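Allotment and Garden Club – minutes of the March meeting

Taken down by me, Yvonne Birkett, and typed up the same evening while I could still read my own handwriting. We got going at 7 p.m. in the side room, with tea first and business second.

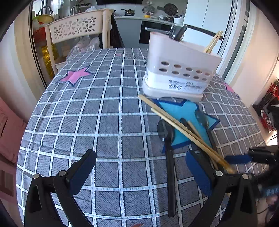
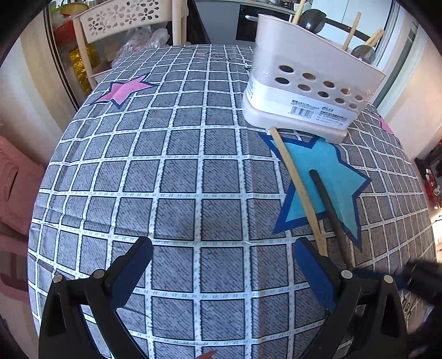
Gray tablecloth with the white grid.

Page last changed: March, by YB

Apologies and last time's minutes

Two people sent word they couldn't make it. Last time's minutes went through with one fix: I had put Bereket Woldegiorgis down as against the new compost bays when he was very much for them. Sorry, Bereket!

Water

This took up most of the evening. The bill came to $2,294 for the year, and there was a bit of a gasp when I read it out (I gasped too when I opened it). Bereket thinks the old pipe along the bottom path is leaking, as the ground by the last plots stays soggy even in a dry spell. He has a quote from Kerberg to dig up that stretch and lay new pipe for $2,592. A few of us felt that was a lot to spend on a hunch, and I said so. After some back and forth we agreed to turn everything off for one night, read the meter before and after, and then decide. Bereket will do the late reading and I'll do the early one, heaven help me.

Hoses came up again. Please don't leave them running in a can while you go and chat. I have done it myself and flooded my own leeks.

Seed order

We're going with Zeminport again for the seed potatoes and onion sets. Someone asked if we could try the Tichý beans that did so well on the corner plot last summer, and everyone liked that idea, so I've added 20 packets to the list. They climb like mad – you'll want tall poles. If you'd like anything else on the order, write it on the sheet inside the shed door by the end of the month. I can't promise to remember things people tell me over the fence.

Shed and tools

The Vuro tiller is back from repair and starts on the second pull. Bereket will show anyone who wants to learn, and asks that we please stop putting it away with an empty tank. The shed lock is sticking. I offered to bring some graphite, which was written down as an action, so now I have to.

Compost bays

Agreed, finally! We'll build them against the north fence, well away from the gate. There was a long side talk on whether rhubarb leaves can go in. Bereket says yes, I had always been told no, and we left it there.

Plot swap

The family on the shady plot would like to move into the sun if one comes free. They're next in line. No objections.

Any other business

Slugs. General despair. The coffee grounds did nothing for me, though one member swears by them.

Closed at 8:45 p.m. The next meeting is in the same room, once we have the meter readings.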